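Arm drops out when the hand gets near the base, cable or config?

Forum > Arms and Grippers > Setup and Maintenance
Page 1 of 1

revathi_a
Posts: 20
Hi all, long post, sorry in advance. I look after a single Franka arm that we use for kitchen pick and place, mostly long-handled stuff like spoons, ladles and spatulas. It sits right on a wood counter and for months it was the least dramatic thing in my life. Then in April I swapped the gripper cable, and now I get a comms error on the hand whenever the arm folds back close to its own base. Not every time. Maybe one run in four, and always worse late in the day.

What I've done so far: reseated both ends of the cable, tightened the flange screws, restarted everything, re-entered the hand mass in the settings. The replacement cable is from Pikent, same length as the one that came off. When the arm is stretched out over the middle of the counter I can run it all morning with no complaints.

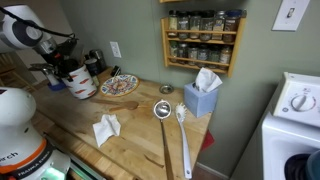

The other thing I should mention is that I rerouted the cable when I put the new one on. The old one was held down with hook and loop straps at every link, and I left this one looser because I thought I had been strangling it before. So I've changed two things at once, yes, I know, please be gentle.

Has anyone had this? I'd love to fix it before Wednesday without taking the whole hand off again.

danylo_p
Posts: 700
You already know what I'm going to say about changing two things at once, so I won't :)

My money is on the routing. When the elbow folds up, a loose cable has to go somewhere, and where it usually goes is into a tight little bend right at the connector. The plug hates that. Try this: power down, put the arm in the pose where it fails, and look at the last bit of cable before the connector. If it leaves the plug at an angle, there's your problem. You want it coming out straight for at least the length of your thumb before it turns anywhere.

Then strap it, but only on the links, never across a joint. Leave a loop at each joint and wiggle that joint through its whole travel by hand guiding before you trust it.

mo_devadiga
Posts: 400
Going to disagree with Danylo a bit. A bad bend would show up on day one, and she says it gets worse late in the day. That smells like a connector that's not fully latched and moves a hair as things warm up. I had exactly this on ours with a Drornico cable, where the collar felt tight but had one more click in it. I fought that for weeks!! Took the strain off the cable, pushed, click, never saw the error again.

Also, please check the payload settings before anything else. You say you re-entered the hand mass, but did you do the center of mass as well? If that's off, the arm sags or drifts when you hand guide it.

danylo_p
Posts: 700
Payload settings won't give you a comms error on the hand though. Sag, sure. Collision stops, sure. Not comms.

mo_devadiga
Posts: 400
Didn't say it would. I said check it, because she's going to be hand guiding it all evening on your advice and it'll be a pain if it drifts.

revathi_a
Posts: 20
Ha, okay, both of you. I did the mass and forgot the center of mass completely, so that's fixed now and hand guiding feels much nicer, thank you Mo. It didn't touch the error, as Danylo said.

I'll look at the bend tonight. One question: is there a good way to tell a half-latched connector from a bad cable without owning a second cable? I gave the old one away (don't ask).

ramil_dizon
Posts: 2
First post here, hi! I do upkeep on a similar cell at Eveck. What I do is leave the arm parked in a pose that works, stop any program, keep the hand powered, and watch the status page while somebody else gently moves the cable. Start at the plug, then work along in short steps. If it blinks only when you touch the plug, it's the plug. If it blinks halfway down, it's the cable. Keep your other hand on the enabling button or the stop, and keep your fingers out of the gripper.

mohandas_s
Posts: 400
Ramil's test is good but I wouldn't do it with the hand live unless you really have two people. If you're alone, unplug it and use a meter on the cable, end to end, while you flex it. Slower, but you're not leaning over a powered arm with a strap in your teeth.

And please make sure the thing is still bolted down properly. Wood counters move. I check the base bolts on mine every month, and there's always one that takes a little turn. Probably unrelated to your error but it's a two minute job. Rao has a torque chart in the pinned thread.

revathi_a
Posts: 20
Update! I had a helper tonight so I did Ramil's version. It blinked at the plug, only at the plug, and there was also a nasty sideways bend right where Danylo said. Pushed the connector in and yes, one more click. So I think you're each half right and you can fight over the percentages.

I've strapped it on the links, left loops at the joints, and run the fold-back pose for an hour with no error. One base bolt did take a little turn, Mohandas.

danylo_p
Posts: 700
An hour isn't late in the day. Run it through an afternoon before you call it done.

mo_devadiga
Posts: 400
One more click! Told you.

revathi_a
Posts: 20
Fair, Danylo. I'll leave it going tomorrow from lunch on and post again if it drops out. Does anyone know if the Pikent collar is supposed to be that stiff, or should I ask them for another one?

ramil_dizon
Posts: 2
Ours was stiff too when it was new. I'd email them anyway.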